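My thriller has a 200 page middle where nothing happens. Cut it or fix it?

Posted by Ghumman, June 2026

I have been writing a chase thriller called The Sulel Ledger. The opening is good. I know it is good because my writing group went quiet, and they are not quiet people. The ending is good too, or at least loud. Between the two sits a stretch in which my hero travels by ferry, thinks about her father, eats something, and travels by another ferry.

I've been through it 4 times since April and every pass makes it longer. The villain vanishes for most of it. When he comes back he has a limp that I have no memory of giving him.

Do I take the axe to it, or is there a way of keeping the ferries? I'm fond of the ferries. Please don't tell me to read more Scandinavian crime. I have read plenty and they have ferries too.

Vultier

Keep one ferry.

The trouble with a chase is that the reader needs to know how far back the other fellow is. If he's out of sight for that long they assume he has given up and gone home, and then your hero is just on holiday. Write out a plain list of chapters and put next to each one where the villain is and what he knows. You needn't show him. A phone that rings twice and stops will do it, or a hotel clerk who is suddenly too polite. Wherever the list says "don't know", you've found your soft patch.

I did this with my second book and found that my assassin had spent 85 pages in a car park in Hull. He had not so much as bought a sandwich.
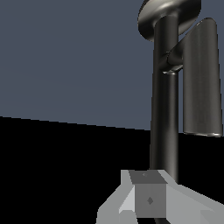
Metal fixture and gripper, computer render.

As for the father, spread him about. Half a page of him while she is hiding in a cupboard is worth more than a whole chapter of him on deck in a stiff breeze. People will put up with any amount of childhood if somebody is trying the door handle.

And settle the limp. Either he gets it in front of us or he walks properly.

Sokora

Cut it. All of it. I took out more than 2 chapters of mine and the only person who noticed was my mother, who said it was shorter.

halfway_harry

Disagree with the above. I like a slow middle. What does she eat? You said "something". If you don't know, that might be the problem right there.

Also is The Sulel Ledger the final title, it sounds a bit like accounts.

Ghumman

Thanks all. I have made the list. He is "don't know" for eleven chapters running, so that was a cheerful evening. One ferry stays, and he's now on it, in the car deck, with a bad ankle from the ramp. She eats soup. The title is staying because it is about accounts.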